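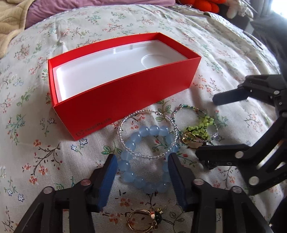 Delyth Llewellyn wrote after last week's class to ask whether keeping a thing is the same as collecting it, and I've been turning it over ever since! For our purposes a collection needs some sort of order, however private – so do bring your thoughts on that, and the Banden reading (the first 50 pages will do nicely).
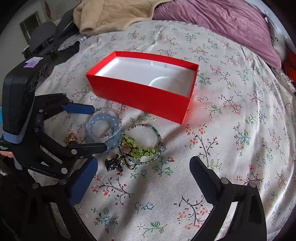 Fig. 2. Beaded bracelets beside an open red box.

Notes on the reading, one side at most, go to Mylene Marquez by 11/27/20, please.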